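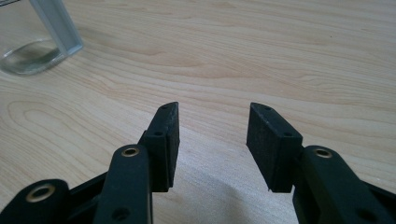 Minutes of the August Meeting, Brostlow Design Software Users Group

Group Pages > Meetings > Minutes > August

4 min read

Opening

The chair opened the meeting at 7:05 p.m. and gave a warm welcome to everybody, including those who had come for the first time and those we hadn't seen since the spring (it was lovely to have you back, and please do come again). The minutes of the July meeting were read and accepted with one correction. We had written that the Gruvau drawing program can open layered files from any older release. It can open them, but the layers come in flattened unless the file was saved again in the newer format first. Our thanks to the member who tried it at home and wrote in.
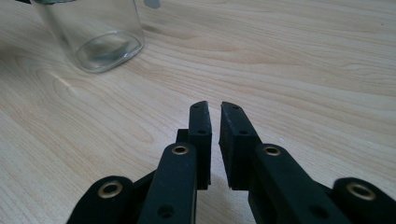
Minutes taken and typed up by the group secretary

Item A: Upgrading to Gruvau 6

Most of the evening went to this, as we all rather expected. The chair had put Gruvau 6 on an older laptop and on the desktop machine that the group uses for classes, and talked us through how it went on each. The offline installer is the one to get if your home connection is slow or tends to drop out, and it can be copied to a memory stick and used again. The small web installer fetches everything while it runs, and on the laptop it stopped partway and had to be started over from the beginning.

The installer asks whether to bring over your old brushes and swatches. The box is easy to miss, down at the bottom of the second screen, and if you go past it you will need to copy the folders over by hand afterward. The chair promised to write this up for the help page, with the folder names for both kinds of Windows, and was thanked in advance!

There was a long and very friendly discussion of the new toolbar. Several members like having the pen and the curve tools together in one place, and several others would dearly like the old arrangement back. A member pointed out that the old layout is still there under Window, then Workspace, then Classic, and there was a happy murmur around the room at that. The keyboard shortcuts are the same as before except for the eyedropper, and you can change that one back in the settings.

Price came up too. The group license that we hold covers the version we have now, and the upgrade would bring the cost to 79 dollars for the year. Members felt this was fair for what we get out of it.

Agreed: to take up the upgrade for the class machine, and to leave the old version installed next to it until the fall classes are finished.

Item B: Exporting for the web with Zupan

Zupan is the little add-on that saves drawings out of Gruvau as web graphics, and a few of us have come to depend on it. The member who looks after our own website reported that it does run under the new version, but that the first export after starting up is slow while it builds its list of fonts. After that it is as quick as it ever was.

There were two questions from the floor. The first was whether text should be turned into outlines before exporting. The advice was yes for logos and headings, and no for anything a visitor might want to search or copy. The second was why some exported drawings come out with a white box behind them. You need to untick "Include page background," and the setting has to be changed for each document. It does not carry over to the next one, sad to say.

Agreed: to put a short session on exporting into the September program. 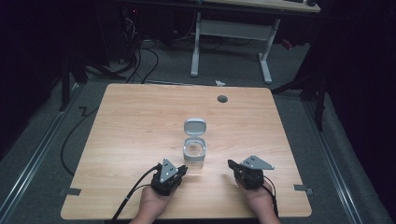

Clear container with its lid open

Item C: Template library

The templates on our site have been growing for years without much sorting, and finding the right one has become a bit of a treasure hunt. It was suggested that we group them by what they are for, so that flyers sit with flyers and greeting cards with greeting cards, and that each should say which version of Gruvau it was made in. Somebody asked about keeping the very old ones. The feeling was that they should stay, in a folder of their own, for members who have never upgraded and are perfectly content.

We also talked for a good while about file names. Please, when you send in a template, give it a name that tells people what it is. "Final new copy" was mentioned more than once, with affection.

Agreed: to begin sorting with the flyers and report back next time.

Item D: Hosting with Treditmont

Our web space at Treditmont comes up for renewal soon. The service has been steady, and their support desk was patient with us over the expired certificate. We are close to filling the space we pay for, mostly with recordings of past talks, and moving the older recordings elsewhere would save us going up to the larger plan.

Agreed: to renew on the present plan.

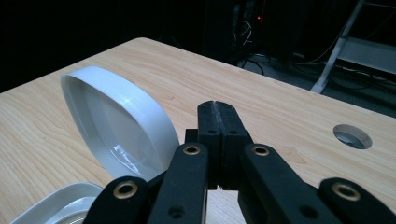
White dish and tabletop

Any other business

A member is looking for a graphics tablet in working order, preferably one with the pen still included. Please reply through the group mailing list.

There was a request for a beginners' evening on layers and masks, and plenty of hands went up. The chair will look for a date.

The meeting closed at 8:50 p.m. The next one will be in September in the usual room, and members who would like help with the upgrade are welcome to bring their laptops and power cords.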